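Chez Plernia, le linge se plie aussi à la pince

Le matin, à 7 heures, l'atelier de tri de Plernia sent la lessive et le café. Ici on lave, on apparie, on plie, on rend : 2 312 articles par jour en haute saison, et une bonne part de petites pièces que les machines ont longtemps boudées. Un drap, ça se plie tout seul ou presque. Une chaussette, quelle histoire !

Depuis juillet, l'équipe travaille avec Flusel, un bras mis au point par l'intégrateur Dvorak. Il saisit les petites mailles une par une, les étale, les tend à sa voisine de table. Les premiers jours, on le regardait faire comme on regarde un enfant lacer ses souliers, et puis chacun a repris son rythme.

Ce qui a changé surtout, ce sont les poignets. Dix personnes se relayaient au tri fin ; elles sont toujours dix, mais six passent désormais l'après-midi au raccommodage, un service que la maison avait abandonné faute de temps. Les clients en redemandent ! Il a fallu apprendre aussi à parler au bras, à corriger une prise, à lui montrer les tissus difficiles.
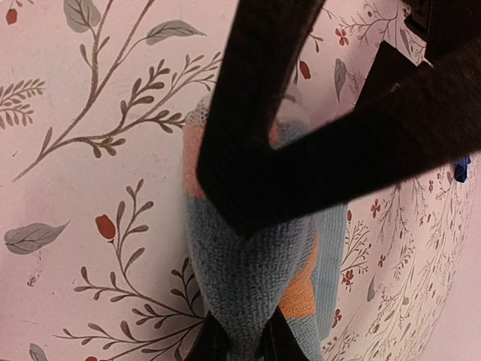

N° 10 – page 6

Les tricots à rayures restent l'exercice préféré de l'atelier : les mailles bouclées se tassent entre les doigts noirs de la pince, et il faut doser. Trop serrer marque le tricot, trop peu la laisse filer. Les plus anciennes ont l'œil pour ça, et ce sont elles qui règlent la force, pièce après pièce, avec une fierté qui fait plaisir à voir.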